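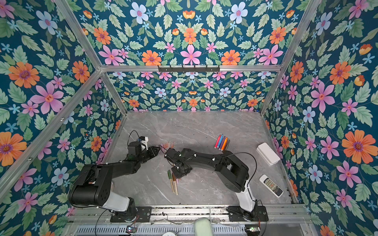 *Photo: Osian Gough, for the Orar wiki. Free to reuse with credit.*

**Robot demonstration** (also *teaching by demonstration*, *kinesthetic teaching* when done by hand, *teleoperation* when done from a distance) is the practice of getting a robot to do a job by doing the job through it, many times over, while a computer takes notes. It is the usual alternative to writing out every movement in code, a method that works very well for welding car doors and very poorly for putting away felt-tip markers.

The word "demonstration" is used loosely. It can mean one pass through a task, the recording of that pass, or the thing you give visitors when they turn up unannounced. This article deals with the first two.

## By hand

In the oldest form, a person takes hold of the arm and moves it. The motors are slackened so the joints give way, the person guides the gripper to where it ought to go, and the joint angles are logged along the way. Painting robots were being taught like this decades ago by people who knew a great deal about spraying and had no wish to learn geometry.

It is cheap and needs little explaining. Its weakness is that the teacher's own hands and sleeves end up in the camera's view, and a system that learns from pictures may conclude that sleeves are an important part of the job. Guiding two arms at once is also harder than it sounds, given that most teachers have only two hands and each arm would like both of them.

## By remote control

Teleoperation puts the person out of the way. Common arrangements include:

- **Leader and follower arms.** The operator moves a small, light copy of the robot, and the real one does the same. Cheap, quick to learn, and tiring on the shoulders after a while.
- **Virtual reality controllers.** The operator's hands are tracked in the air and the gripper follows. Good for reach, less good when the software and the elbow disagree about which way an elbow bends.
- **Joysticks and 3D mice.** Precise, slow, and best suited to people with patience or no choice.
- **Gloves.** Favoured for hands with many fingers. A glove is rather wasted on a gripper with two.

Feel is the main thing lost. Unless force is fed back to the operator, pressing on a table and passing just above it are much the same experience, though not for the table. Operators learn to judge contact by eye, and new ones learn it by squashing something.

## The workspace

Demonstrations are generally collected in a fixed cell, with the arms bolted down and the cameras left alone. Moving a camera halfway through a batch is the field's version of moving the goalposts, and it goes over about as well.

Walls and table tops are a matter of taste and some argument. Plain backdrops make objects easy to pick out. Patterned ones are used by those who hold that a robot brought up in a blank room will be upset by its first set of curtains. The Rerkdale notes, which are otherwise quite dry, spend eight pages on wallpaper. Extra objects that play no part in a task are called *distractors*. In a shared lab the line between a distractor and something a person forgot to put back is thin.

Markers and pens are a favourite training item. They roll, they lie across one another, and they are narrow enough that a small error at the wrist means closing on nothing. They can be had at any stationery shop and replaced without a purchase order.

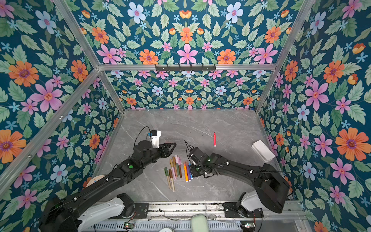 Ifigeneia Petridis has objected on the article's talk page that all this makes too much of the objects and too little of the operator: two people given the same arms, she writes, will leave behind recordings so different that the learner might as well have had two different robots, and the pens don't come into it. Her point is widely accepted, and several pages of replies have been spent accepting it.

## What makes a good demonstration

Practice varies, but most guides agree on the basics. The operator should move steadily, pick one way of doing the task and stick to it, and avoid long pauses. Pauses are a known nuisance. A learner shown enough dithering will copy the dithering, and there are policies in service that hover over a cup for six seconds because the operator used to think there.

Mistakes are a harder question. Early advice was to throw out any run with a fumble in it. Later practice keeps some of them, provided the operator recovers, on the grounds that a robot shown only perfect runs has no idea what to do after its first slip — and it will slip. The Willems method goes further and has the operator start from a bad position on purpose.

## How much is enough

There is no settled figure. The Wisex handbook suggests 20 runs for a simple pick-up in a fixed spot and 2000 for anything with two arms and loose objects, then adds a footnote saying that neither number should be relied upon. The footnote is the most quoted part of the handbook.

Fresh starting positions tend to help more than repeats of the same one. They also take longer to set up, so the advice is more often given than followed.

## Labelling and storage

Each run is normally saved with its camera video, the joint positions, the operator's commands and a short written label. The labels are where human nature gets in. Early in a batch they read like "pick up the blue pen with the right arm and hand it to the left". By the end they read "pen".

## See also

- Imitation learning
- Leader arm
- Distractor object
- Operator fatigue

*Last edited May 9, 2024*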